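Susholm gets its one-man show back, with a working radiator

2/9/24

Telmo Vidal's solo piece "Menard" returns to the Susholm Playhouse this autumn, seven months after its first run was stopped by a burst pipe in the second act. Several people in the stalls took the water to be part of the design and stayed put. One gave it a standing ovation, though her seat was by then quite damp.

The play follows a retired ferry clerk who spends a winter writing letters of complaint to a company that closed years ago, and starts getting replies. Vidal plays the clerk, his late wife, three neighbours and, for one uncomfortable stretch, the ferry.

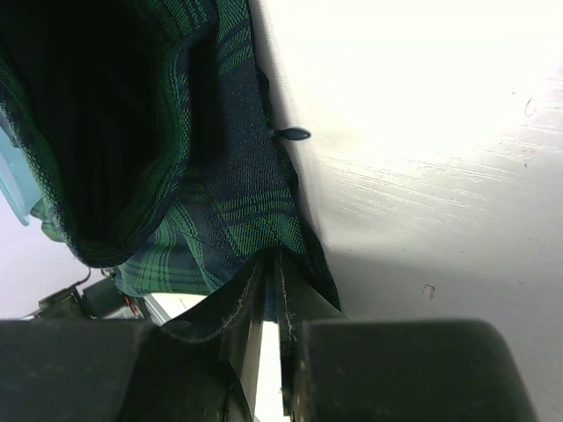 Director Catinca Bratu has trimmed the script since February. The clerk's speech on timetables, which ran to 13 minutes and had its admirers, is down to four. "Telmo fought for every departure," she said. "I let him keep the Sunday service."

Music is by Valentin Filip, who plays the accordion from behind a filing cabinet and is not seen until the bows. The set, by Brândușa Zamfir, is built from office furniture that the council was throwing out, and the council has since asked whether it might have one of the desks back. It may not, at least until the run ends.

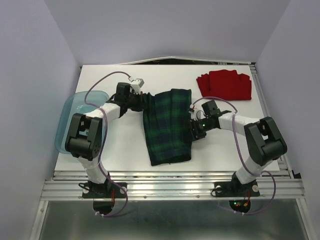
The theatre seats 200, and the first two nights have sold out, helped by a review of the February run in which the critic Costel Căpraru called it "the finest hour and a quarter I have spent in a lifejacket". Audiences are again handed one on the way in. They are asked to hand it back on the way out, a request that met with mixed success last time.

"Menard" runs for nine performances before going to the Dinu Studio for a shorter stay. Tickets are on sale at the box office, which opens at noon or when the clerk gets in. Latecomers will be let in at the second foghorn.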